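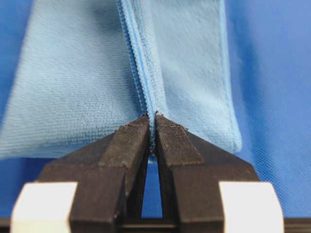
Light blue microfiber towel held between the gripper fingers, wrist camera view.

December
By Agathe Lefèvre

Usari Towel Set: README for people deciding what to buy

Read this before you put a number in a spreadsheet. The set was recorded at Isholm to help us decide whether to buy a second towel-handling cell. I was against buying it then and I'm mostly against it now, but the data is decent and other groups have asked for it, so it is going out with notes.

What you get

The release holds 2,805 episodes of one arm picking, lifting and folding microfiber towels over a blue cloth background. Of those, 1,217 were marked as clean folds by Bakari Muli and Rosaura Rivadeneyra, who worked from the same one-page rule sheet and still argued over corners. The rest are misses, slips, half folds and runs where the operator gave up. We left them in. If a vendor shows you a set with no failures, ask where they went.

Each episode has wrist video, joint positions, gripper opening and a text label. There is no force data. The quote from Brundonik listed a force sensor as optional, somebody crossed it out to get under the line, and now we can't tell a firm pinch from a crushing one except by looking at how the cloth bunches up. Don't cross it out.

What it's good for

Training or checking grasp detection on soft cloth, at close range. Comparing finger pads. Getting a feel for how much operator time a small set takes, before you promise anybody a large one.

It won't tell you how fast a cell will run in a real laundry. Neema Athumani was asked for a throughput figure three separate times and declined each time, and I'd like her answer kept in this file: the set was recorded by people steering the arm by hand, with pauses, and any rate you work out from it is a rate for those people.

Costs that weren't in the quote

Finger pads. Look at the pads in the picture. The left one is scuffed at the upper end, the right one has lint on it and a frayed edge at the tip. Koech sold us the pads as a yearly item. We changed ours every 400 grasps by the end, and the sales sheet had said 1,000. Maybe their test cloth was smoother. I asked what it was and I'm still waiting.

Cleaning time. Microfiber sheds, and the fibers go where you'd expect. Put wiping down in the labor line as its own entry, or it will get eaten by "setup" and you'll wonder why setup takes so long.

Towels. Buy more than you think, all from one batch. We ran short and filled in with towels that had a different hem, and those episodes are tagged hem_b in the label file. Leave them out for a first pass.

Labeling. Two people, plus a third to settle fights. Eliécer Inga did the settling and his hours were never budgeted anywhere.

Known problems

The wrist camera sits close, so a raised towel can cover most of the view. Table position has to come from the joint data when that happens. Blue cloth on a blue background is also a poor choice for color-based masking, and a few of us said so before recording began. A gray sheet would have cost next to nothing.

Some early episodes have gripper opening logged one step late. They are listed in timing_notes.txt. I don't fully trust that list — check your own sample.

Before you sign anything

Ask the seller to run your towels, on your table, with pads that have already done a few hundred grasps. If they'll only demo with new pads, take that into account. Get the pad price in writing for two years and have the force sensor quoted as standard.

Questions about labels go to Rosaura. Questions about the budget sheet can come to me, though the sheet itself isn't part of this release.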